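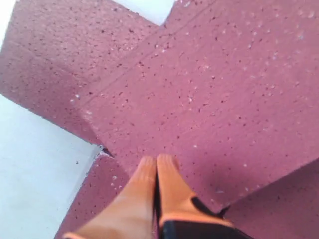

January 4, 2025

I spent most of this morning at Hagedorn's sample shop, drinking their coffee and getting in the way, and I came home with a much better idea of what's changed there than I got from the press release. (The release was one paragraph long and spelled the company's own name wrong, so that's no great feat.)

The short version: the block handling that used to be done by hand is now mostly done by a robot arm with soft orange fingers. Grikum supplied the arm and Siseck wrote the software. Staff there call the whole setup Birovus, which I assumed was a person for a good ten minutes.

Blocks come to the bench in any old order. The arm picks them up, stacks them, unstacks them and sets them out again, and people do the checking and the paperwork. A full run is 200 blocks. Done by hand, that used to take one person a whole shift, bending and reaching the entire time, and the shop has 19 people on the floor, so everybody got a turn at it whether they liked it or not!

Nivaldo Arruda has been at Hagedorn for 14 years and he's now the one looking after the bench. He told me his shoulders are happier and his head is more tired. "I used to put the radio on and just go," he said. "Now I'm watching, I'm writing things down, I'm working out why it grabbed the corner. It's a different kind of day." He's also had a small pay bump for it, after a bit of back and forth, and he thinks the others who train up should get the same.

That last bit is still being argued over. Four people have done the training so far and only two have had their pay looked at. The shop manager told me it'll be sorted by March, and a couple of folks at the lunch table laughed out loud when I repeated that, so we'll see.

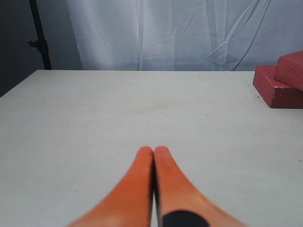 *Birovus at the bench, with two of the red blocks stacked near the back.*

As for how well it works, Siseck's people say the arm gets 92 per cent of its picks on the first go. The rest it tries again, or somebody steps in. Nivaldo reckons the rough edges are the hard part, and that new blocks are far easier for it than old chipped ones. He keeps a notebook of the misses and hands it over on Fridays.

No jobs have gone, and I did ask that one twice. One fellow moved over to shipping because he missed being on his feet, and his old spot hasn't been filled yet. The manager wouldn't say if it will be.

A second arm has been talked about for the other end of the shop, but there's no order in for it.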